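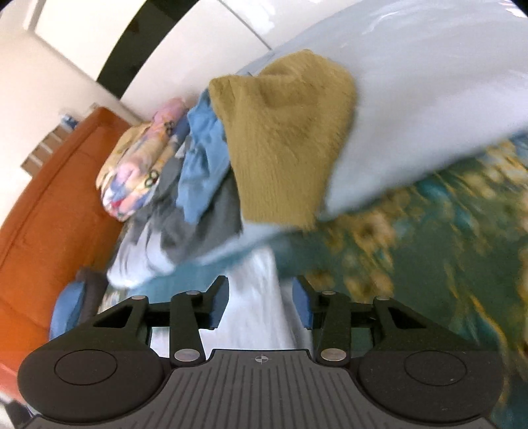

Photo: from the list's picture folder, "Clothes on the bed", July. Free to reuse within the group.

Trinivholm Household List
Message 2238
Subject: Re: Folding knits on the bed, and what to do with the gray ones

Hello everybody,

I have put my answers under the parts of the earlier message, because it had several questions and I am afraid to mix them. English is my third language, so please forgive me if a sentence is too long. My husband says that they are too long in the first language also.

The earlier message, for those who did not receive it:

> Dear list,
> We moved to the flat in Benmoussa Street in the autumn and we have only
> one wardrobe, which is narrow. I do all my sorting on the bed. I start
> well, but after half an hour the piles are lying on each other and I
> cannot say what is folded and what is waiting.
>
> My questions:
> How do you fold a ribbed sweater so that it does not become wide?
> Is it wrong to put knits on a hanger? My mother always did.
> Do you keep the colours separate, or the kinds of clothing?
> And does somebody still use the Gatness boxes? I saw them in an old
> message but I could not find the measurements.
>
> Thank you for your patience with a beginner.

> I do all my sorting on the bed.

So do I, and I think most of us do. A bed is the right height for the back if you stand, and the wrong height if you sit, so I stand. I work with a small number of pieces at one time. The photo has a good amount for one round, I would say: a mustard-yellow knit, a light blue cloth, something gray, and a rolled or folded bundle in many colours. If you bring the whole basket, you will make a mountain, and then you will sleep beside the mountain. I have done this.

My order is always from left to right. What waits is on the left, what is finished goes on the right, near the pillow. It does not matter which direction you choose, but please choose one and keep it for the whole afternoon. When the telephone rings in the middle, you will be glad.

I would also look at the bed covering. A dark one with a pattern, green and teal like in the photo, is pleasant for light things, because you see a blue or a yellow piece at once. Dark socks on a dark covering are a different story. For the socks I spread an old pillowcase first, a white one, and I put them on it in pairs.

> How do you fold a ribbed sweater so that it does not become wide?

The ribs want to go together like an accordion, and we should let them. I lay the sweater with the front side down and I push it gently together from both sides with my flat hands until the ribs are close. I do not pull at the bottom edge. Then the sleeves go across the back, one over the other, and I fold in 3 from the bottom to the neck. If the yarn is thick, I fold only once, in the middle, because three layers of thick yarn do not want to stay closed.

After washing it is more important than at any other time. Dry the knit flat on a towel and turn it over in the evening. When it is completely dry, let it rest one more night before it goes in the drawer. I learned this after one winter of sweaters which smelled like a cellar.

> Is it wrong to put knits on a hanger? My mother always did.

I do not want to argue with your mother! A light cardigan can hang if the hanger is wide and it is buttoned. A heavy knit should not hang. It grows in the length, and at the shoulders it gets two little horns, and these are hard to remove. If you have already the horns, hold the place over steam, press with your fingers and leave it flat overnight. With me it works for wool. For cotton it works less.

If the wardrobe is narrow and you must use the rail, fold the sweater in half along its length, put the hook of the hanger in the armpit, and lay the body over one side and the sleeves over the other. It looks strange, but the shoulders do not carry anything.

> Do you keep the colours separate, or the kinds of clothing?

For the washing, colours. For the drawer, kinds. I tried one year to have the drawers by colour, it was beautiful and I found nothing. Now I have knits in the lowest drawer, shirts in the middle and the small things on top.

The gray ones are my own weakness, and I see from the subject line that they are yours too. Gray clothing in my house is partly for wearing and partly for painting the fence, and when it is folded, I cannot know which is which. I sew now a short red thread inside the collar of the fence clothing. It takes one minute for each piece and it does not disturb.

For crumpled cloths, like a scarf or a thin blouse, I do not fold immediately. I shake it two times, lay it over the back of a chair and fold it last. When it is folded with the creases inside, it will be ironed twice.

Rolling is good for things which you use often and do not mind a little wrinkled, such as pyjamas, T-shirts and kitchen towels. I roll from the bottom, not too tight. Rolls should stand in the drawer next to each other, so you can take one and the others stay. If they lie on each other, you are again at the mountain.

> And does somebody still use the Gatness boxes?

Yes, I have 5 of them under the bed. The measurements were in message 1889, and I think the archive search does not find it, as the subject line there is only "boxes". Open the message by its number and you will have it. They hold four thick sweaters or six thin ones each. The lid is weak in the corners, so do not put anything heavy on top.

Somebody wrote to me privately that the Sondimura bags are better for a low bed. I have not tried them. If another member has, please write to the whole list, I would also like to know if the zipper is on the long side or on the short side.

One small thing at the end. I put a piece of cedar in each box and rub it with sandpaper in the spring, when the smell becomes weak. Lavender I stopped, it gave my daughter a headache.

With friendly greetings to all,
a member from the Trinivholm side of the river

--
To leave the list, send an empty message with the word "leave" in the subject line.
Please cut the quoted text before you reply.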